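Running a hand-held gripper demonstration at an open day

These notes cover the visitor table at the Trorosero open day in May. Other sites in the Kandis programme can use them with small changes. They assume that the operator has already recorded with the gripper and knows the tablet menus.

1. Choose the place

A café or lounge area works better than a lab bench. Pick a round table that can be approached from at least two sides, and leave the chairs tucked in on the side where the operator will work. Check the ceiling. Recessed spotlights are acceptable, but a lamp directly over the table puts a highlight on clear plastic and should be switched off if the site allows it.

A wall with large, fixed artwork helps tracking. Plain painted walls do not. If the wall is plain, move the table.

2. Prepare the gripper

Charge the battery to full the evening before. Check that both finger plates are tight and that the pads sit flat. Replace a pad if its grid pattern has worn smooth. Open and close the fingers through the full range 54 times on the tablet's warm-up page, then save the zero position.

The Khalaf mount must be seated until it clicks. A loose mount gives a drift that looks like a software fault and wastes half the morning.

3. Set out the objects

Use what the venue sells or throws away. Drinks bottles, paper cups and small cartons are enough. Keep cards and papers flat and out of the working area, as the finger tips catch on them.

Part-filled bottles are harder than full ones. The weight sits low and the wall gives way where there is no liquid behind it, so the grip has to be placed over the label or lower. Leave the cap screwed on at all times.

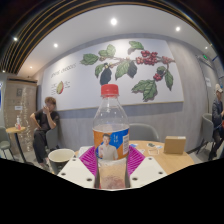
Written by: Demonstration Lead, Trorosero site

4. Show the grasp

Bring the gripper in level with the table, fingers open, and stop short of the bottle. Tell visitors which part of it will be held. Close until the pads touch on both sides, wait for the force reading to settle, then close by a further 2 mm. Lift straight up. Hold for a slow count, set down, open, withdraw.

A clear bottle with a printed label is a good first object: visitors can judge from the label whether it has turned in the grip. If it turns, lower the contact point and repeat.

Seated people in the background do not affect the recording. Someone walking close behind the table may, so ask groups to stand to one side.

5. Let visitors try

One visitor at a time. The operator keeps a hand near the trigger guard and steps in if the bottle tilts. Paper cups should come last; most people crush the first one.

6. Save the session

Stop the recording before putting the gripper down. Upload to Hostora over the site network, not a phone connection. The upload page accepts 1000 clips per batch and rejects the whole batch if the zero position is missing.

Wipe the pads with a damp cloth and store the gripper with the fingers open.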